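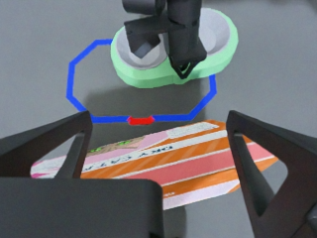

Bikar's reply came in at 14:10: check whether the second arm stalls before you touch the grip force, as the symptoms look alike in the log.

**Ticket:** two-arm sim, left/right handoff timing
**Status:** open
**Build:** Jutine, home bench, simulation only

**Symptom**
Run stops at step 2,814 with a contact timeout. Package between the fingers of one gripper, other gripper down at the green double cup holder. No collision warning. Same step on 3 consecutive runs.

**Tried**
- Finger friction raised, then put back. No change.
- Grip force limit at 38 — still times out, same step.
- Package swapped for a plain box of the same size. Times out.
- Second arm parked clear of the holder. Run completes.

So the package is ruled out and Bikar's guess looks right. The second arm's target sits below the rim height in the collision mesh, and the controller keeps pushing until the timer expires.

**Next**
1. Raise the target by 2 mm and rerun.
2. Rebuild the holder mesh with both wells open — the current one is a convex hull.
3. Log contact force per finger. At the moment only the sum is written.

Friction and force are back at defaults in the Gimedix config.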